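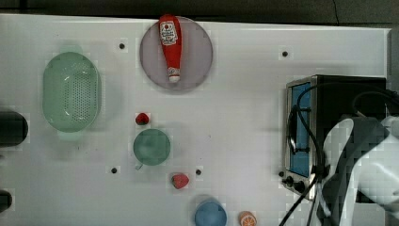 The working group on example collection met on 16th July to review the Torvik kitchen set. The total now stands at 1277 accepted examples against a target of 2000. Members agreed that the ketchup bottle on its plate and the two strawberries would stay in the object list, and that the toaster oven would remain on the table.

Item 2. Labeling. Judow reported 628 examples labeled – 129 were returned for a second check.

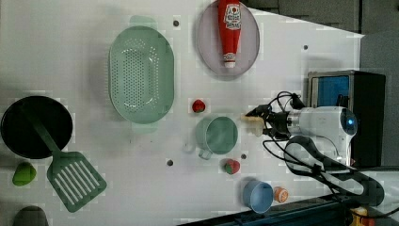
Fig. 1. Gripper over the table, with pan, spatula and colander at left.

Item 3. Camera views. It was resolved that each example be stored with all views under one record number.
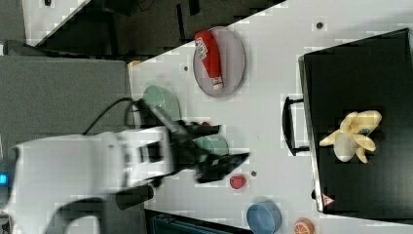 Fig. 2. Side view, gripper open.

Action: Broritz to send the revised object list to Roltport before the end of July.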